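Paying for outdoor work: notes for the homeowner evening, Estwood library
11/9/20

Slide 1. Title
Say hello, say the talk runs to half an hour with questions after. Handout is by the door. It has the worksheet and the list of things to ask a lender.

Slide 2. Who this is for
People planning a fence, patio, retaining wall or driveway who don't have all the cash on hand. Decks come up too, but permits for decks are a separate talk. I work on the estimating side at Vornum. I don't sell loans and I don't get paid if you take one.

Slide 3. Start with the whole price
Most people walk in with a monthly figure in their head. Ask them to put it aside for ten minutes.
The whole price means materials, labor, permit, haul-away, and whatever has to be fixed in the yard afterward. Haul-away gets left off quotes more than anything else. Ask for it as its own line.
Use the small patio job: the base quote looked fine, then $215 for the permit and $162 for disposal of the old slab. Neither was hidden. They were on page two.

Slide 4. Four ways to pay
Cash or savings. Cheapest, but leave yourself something for the furnace.
Home equity line. Usually a lower rate. Your house is behind it, and the rate can move. Takes longer to set up than people expect.
Personal loan. Fixed payment, fixed end date, higher rate for most borrowers.
Contractor financing. Fast, done at the kitchen table. Read it the same way you would read the others.
(Pause here. Somebody usually asks about credit cards. Fine for a deposit if you pay it off that month.)
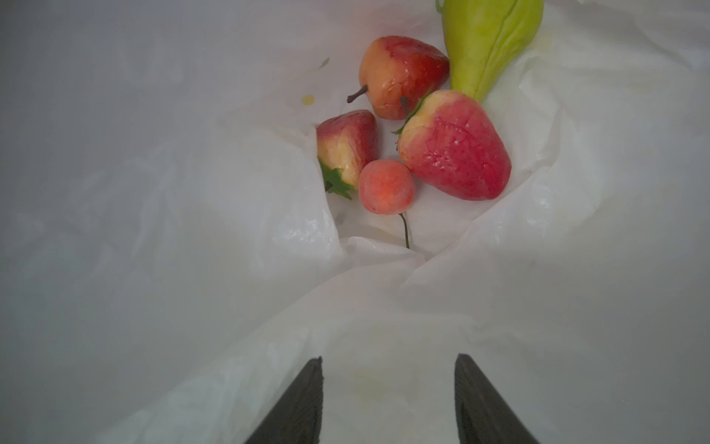
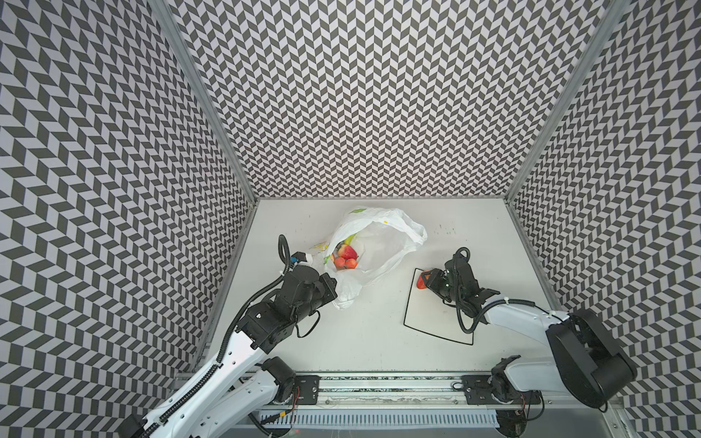
Slide 5. Same as cash
Spend time on this one. "No interest for 12 months" often means the interest is adding up the whole time and is dropped only if you pay in full by the date. Miss it and you can owe all of it, back to day one.
Example on the board: a balance of $1,861 left at the end of the period. People think they will owe interest on the $1,861. Under many of these plans it is figured on the original amount, from the start.
Ask two things. Is the interest waived or deferred? What is the exact payoff date?

Slide 6. Splitting the job
You can build in stages. Do the digging, drainage and base for everything at once, then finish the parts you can afford. Bringing a machine back a second time costs money, and so does tearing up new grass.
The Dratura Street wall was done this way. Base and drain went in during July, and the cap and steps waited for the next year. The owner borrowed for the first part only.
Get the second stage priced in writing, with a date the price is good until.

Slide 7. Payment schedule
Tie payments to work you can see. Deposit, materials delivered, base complete, final walk-through. Hold the last payment until the punch list is done.
If the lender pays the contractor directly, find out who has to sign before the money goes out. It should be you.
On the Ostapchuk Court driveway the final draw was held for 17 days over a low corner. It was fixed and then paid.

Slide 8. Questions for the lender
Total cost with interest and fees?
Penalty for paying early?
Does checking the rate affect my credit score?
What happens if the job runs late?

Slide 9. Questions
Take quotes from the floor if people brought them. Cover the company name first. Room has to be cleared by nine, chairs go back on the rack.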